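Planches à découper en bambou : ce que j'en pense après avoir tout essayé

Mise à jour le 20 février 2025

On lit partout que le bambou ne demande aucun entretien. J'en doute, et je doute encore plus des gens qui vendent l'huile spéciale à côté de la planche. La Stisar que j'avais achetée en septembre était garantie « inaltérable » sur l'étiquette. Elle a fendu dans le sens des fibres avant Noël, sans jamais voir le lave-vaisselle.

Le citron et le gros sel, d'abord. Ça enlève l'odeur d'oignon, oui. Pour les taches de betterave ou de curcuma, je n'ai vu aucune différence avec une éponge et du liquide vaisselle. Frottez dans le sens du fil, rincez des deux côtés (si on ne mouille qu'une face, la planche se voile) et séchez-la debout.

L'huile ensuite. Adora vend un flacon à 37 euros. L'huile minérale de pharmacie fait le même travail : 2 couches fines, une nuit entre les deux, on essuie le surplus. Pas d'huile d'olive, elle rancit.

La rainure, maintenant. Pour un rôti ou un melon, elle sert. Pour du persil, elle ramasse tout et il faut la vider avec le doigt. Je garde donc une grande planche à rainure et une petite pour le reste, et je n'ai pas besoin des quatre formats du coffret Shboul - 371 grammes pour la plus petite, c'est léger, et ça glisse.

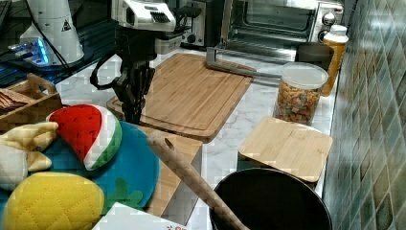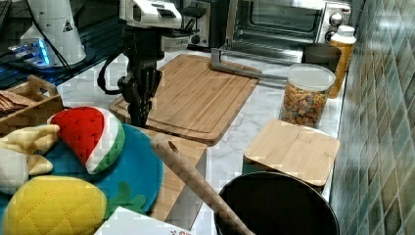 Grande planche à rainure en biais sur le plan de travail, petite planche carrée à droite, près du bocal de céréales.

Le torchon humide sous la planche, je l'ai longtemps pris pour une manie de cuisinier de télévision. J'ai eu tort. Sur un plan lisse, c'est le seul antidérapant qui tienne, et il coûte moins cher que les patins en silicone de Clevovdale, qui se décollent au premier lavage.

Reste la question de la place. Les magazines conseillent de dégager complètement le plan de travail. Essayez donc, avec un four et un grille-pain à loger. Je laisse les appareils au fond et je ne défends que la zone de coupe, devant. Les céréales restent sorties dans un bocal transparent à couvercle : on voit quand il faut en racheter. Quant à ranger les planches à plat dans un tiroir fermé, je déconseille. La mienne y a pris une odeur de cave en plus de deux semaines, et le citron n'y a rien fait.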